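can a robot tidy my shed yet

24 January 2022

Short answer no. Longer answer, sort of, if your shed is one drawer.

Been meaning to write this since August when Randa Nassar sent me a link to the Fodudska thing folding towels and said "there goes your Saturday". For anyone who missed it, two arms on a post, folds a hand towel, puts it on a pile. Very smooth. Then you notice the little speed label in the corner. I timed my own go at the same size towel and I won't bore you but I had time for a cuppa.

Anyway. I fix small things for a living, mostly other people's lamps and mixers, and half my day isn't fixing. It's finding. Where's the M3 washer, where's the fuse, why is there a hearing aid battery in with the fuses. So when people ask what chore I'd hand over first, it isn't vacuuming (already handed over, the Nimri does it, gets stuck under the couch, fine). It's putting stuff back in the right little drawer.

Which sounds like nothing. Open drawer, drop screw, shut drawer. My nephew could do it at 4, badly.

But think about what your hand does. You hook one fingertip under a lip thats maybe as thick as a coin. You pull, and the whole organizer wants to come with it, becuase it's light and it's plastic, so without thinking your other hand is already on top holding it down. Then the drawer sticks a bit. Then it unsticks all at once and you catch it before it's in your lap. Mostly. I have had a lap full of washers more than once.

A factory machine gets round all this by having the drawer in exactly the same spot every time, bolted down. Randa used to work at Plaltau on the packing side and she says their line was great right up until a carton came through a bit squashed. Then everything stops and a person walks over and pokes it. 61 stops in one shift was her record, she's still a bit proud of it. She reckons the poking was the actual job.

Home is all squashed cartons. Nothing's bolted down. Drawers half open, cat on the bench.

What I find more interesting lately is the stuff where the robot bit is just the hands, and a person does the moving. Hand-held grippers, one in each fist, with a camera on, and you do the chore that way so there's something to learn from. No idea how far it goes. But I like that somebody has to sit there and do the fiddly bit with two blunt fingers instead of ten good ones, because you'd find out real quick what's hard.
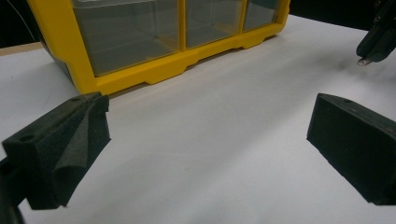
4 min read

Clear drawers, yellow trim, same sort of thing everyone's dad has on the garage wall. And look how fat those black fingers are next to it. Bit of soft foam on the left one, folded over. I tried the poor man's version at my bench with two wooden clothes pegs and some weatherstrip, one drawer, no cheating with the pinky. Got it open on the ninth go. Shut was easier, you just shove.

Clear plastic is its own headache too. I can lose a drawer front in bad light and I've got eyes and forty years of practise. Shiny, see-through, reflections off the window. Cameras hate it, or so I read.

So where's that leave the shed. My guesses, don't hold me to them:

Vacuuming, done, more or less.
Towels, yes if you aren't in a hurry.
Dishes, the plastic ones maybe.
Sorting screws back into drawers, a good while off. Longer if they're my drawers.

Flornwood had a sort-and-store gadget listed before Christmas, 273 dollars, looked promising, turned out to be a label maker with an app. Sent it back. Kept the labels.

Will do a part two on the socks question if I get time, Randa has opinions. Also whoever asked about the mixer with the burnt smell, it's the brushes, I'll email you. Gotta run, 2 lamps to get out the door before lunch.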